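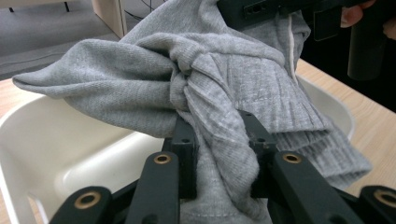
Der graue Haufen und sein Korb

Rundbrief der Kleidertauschstube Altham, 26. April 2023

Es gibt Kleidungsstücke, die sich falten lassen, und es gibt graue Sweatshirts. Ein Hemd hat wenigstens Kanten, an denen man sich festhalten kann. Ein Sweatshirt hat Ärmel, und die haben eigene Pläne: Kaum liegt der eine im Korb, hängt der andere wieder über den Rand.

In der Tauschstube sind seit dem letzten Rundbrief 27 neue Teile angekommen, die meisten davon grau meliert. Wir nehmen das nicht persönlich. Offenbar trennt sich halb Altham gerade von der Farbe, die es den ganzen Winter getragen hat - und die andere Hälfte wird sie im Juni wieder abholen, weil es abends am Wasser doch frisch wird.

Eine Bitte zu den Kordeln. Wer etwas mit Zugband abgibt, zieht die Enden bitte gleich lang und macht einen lockeren Knoten hinein. 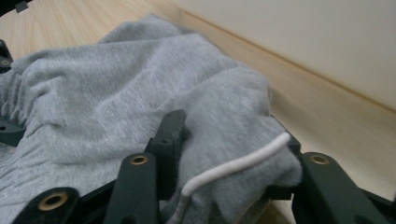

Wir haben im Winter einen halben Abend damit verbracht, ein Band mit der Sicherheitsnadel durch einen Bund zurückzufädeln, und das Ergebnis war ein Band im Bund und eine Nadel, die bis heute fehlt. Bündchen bitte vor der Abgabe glattziehen, Ärmel ausdrehen, Taschen leeren. Den Einkaufszettel aus der letzten Lieferung haben wir gelesen. Sehr viel Quark.

Gefaltet wird weiterhin am hellen Holztisch, jedes Teil einzeln. Erst aus dem Behälter heben, dann ausbreiten, dann die Ärmel nach hinten. Wer es umgekehrt versucht, bekommt eine Wurst mit Kapuzenansatz.

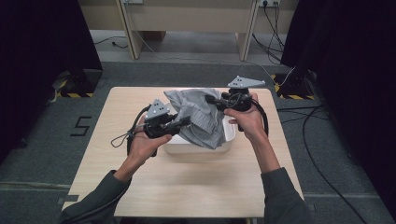
Graues Strickstück am weißen Behälter, vorerst ungefaltet.

Die weißen Behälter sind für Oberteile gedacht. Hosen kommen ins Regal Indach, das trotz seines Namens im Erdgeschoss steht. Und bitte den Tisch nach dem Falten wieder freiräumen, auch wenn er sich für Kaffeetassen, Fahrradhelme und halbe Nähprojekte anbietet. Die Platte merkt sich Tassenränder länger als wir die Schuldigen.

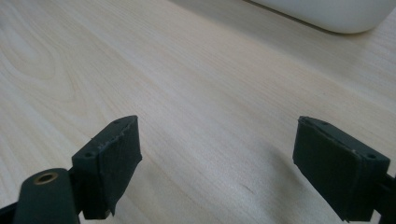
Helles Holz mit feiner Maserung, ohne Tassenränder.

Die nächste Annahme ist Anfang Juni. Höchstens 14 Teile pro Haushalt, Socken nur paarweise. Graues nehmen wir natürlich auch.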